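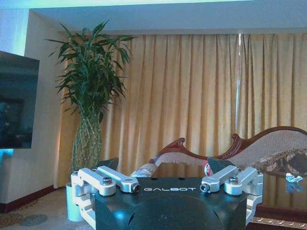 Sitting room, from the wrist. Glass-topped table, chaise and golden curtains behind.

Re: [home-arms] House rules for working in furnished rooms

Hi all,

Thanks to Aldana for getting this going again. I've been meaning to reply since breakfast and have now rewritten the thing twice, so forgive the length! Her message first, for anyone who joined in August:

> Aldana Saavedra wrote:
>
> We have a decent set of rules for the bench and almost nothing for
> people's homes. The Skillach sheet runs to 23 points and every one of
> them assumes a fenced cell and a flat matt worktop. I'd like us to agree
> on a short list for living rooms. Two questions to start:
>
> 1. Do we set one speed limit for the whole room, or a lower one near
> furniture?
> 2. Who signs off the room before the arm is powered?
>
> I'd also like something on glass. We keep putting it off.

On 1, I'm firmly for two limits. At Visine we cap the wrist at 1000 mm a second in open space (far too brisk for my taste, but there we are) and 113 mm a second once any part of the gripper is within a hand's width of something that belongs to the householder. People grumble that it makes the logs dull. Let them grumble.

On 2, it has to be whoever is holding the stop button. We tried having one person check the room and another run the arm, and the checker would wander off to make tea. Same person, same sheet, name at the bottom.

Now glass, my pet subject. The table in the picture is dark glass and properly reflective, you can see the gold of the curtains in it and the wood of the chaise as well. Depth readings off a top like that can't be trusted, so my proposed wording is:

"Where the surface is glass, polished stone or mirror, the height of the surface shall be measured by hand and entered before the first approach. Height from the depth sensor alone shall not be used."

I know "shall" sounds pompous. Abelardo insists on it, and he's sat through more standards meetings than the rest of us put together.

Second thing, soft litter. That crumpled white and light-blue bit on the table (bag, wrapper, whatever it is) is the sort of object our rules skip completely. It has no fixed shape and it's easily dragged. I'd say wrappers and bags either go on the task list by name or come off the table before power-on, no third option.

Third, plants. A tall glass vase of lucky bamboo has leaves sticking out a good deal further than its base, so please draw the keep-out zone round the leaves! The Daza template draws it round the pot and I've argued with them over that before.

Things I haven't got a view on yet: cushions, curtains (do we ask for them to be tied back? they'd look awful), and carpets under a wheeled base. Somebody on the Hoturetti side must have notes on carpets.

I'll put the draft wording up once I've had a few replies. Line 86 of the old sheet, the one about finger pads, needs rewriting as well: it says "inspect regularly" and I'd like it to say before every session.

Cheers, and sorry again for the essay

3 comments | 23 shares

Abelardo Domínguez
I do insist on "shall". "Should" gets read as "if you fancy it". Happy with the glass paragraph, but add clear acrylic.

wristwatcher
We tie curtains back and nobody has complained so far. The hem gets under the base otherwise.

Aldana Saavedra
Yes to leaves, yes to same person same sheet. Not sure about 113 for the slow limit, ours is lower than that. Will dig out the numbers and post them to the list.

Contact the list owner | Copyright remains with the individual posters | Back to top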